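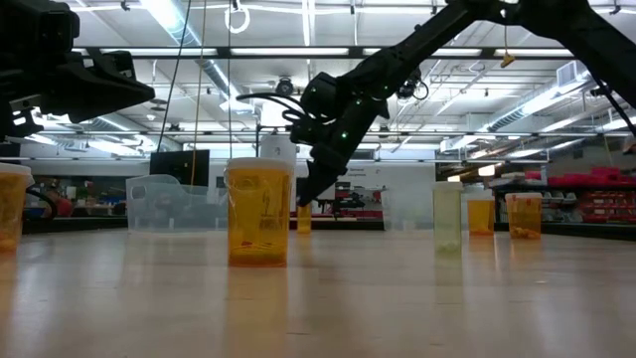
Re: [josora-users] Withdrawal stuck at "pending" after upgrade
From: Jui-lin Sin
Date: Dec 20, 2022

> I moved my wallet to the new Josora release last night and sent a
> withdrawal from Betaro. It has been pending for 19 hours. The wallet
> shows the incoming amount but I can't spend it. Did I lose the coins?
> Should I reinstall?

Don't reinstall yet. The coins are not lost. If the wallet shows the incoming amount, the transaction has been broadcast and is waiting for a block.

Look at the fee first. Open the transaction, click Details, and read the fee rate. Betaro lets you pick "economy" on the withdrawal page, and that sets it to 4 sat/vB. I had one go out that way in November and it took 194 blocks to confirm.

You can't raise the fee on Betaro's side, but you can spend the pending output to yourself with a higher fee. In the new release that option is off by default. Go to Settings, Advanced, and turn on "Spend unconfirmed". Leave enough in the output to cover both transactions.

If you do end up restoring from seed, set the gap limit to 300 before the rescan. The default is too low for anyone who used the old Molness import tool, and your balance will come up short.

Please post the fee rate if it's still pending tomorrow.

Jui-lin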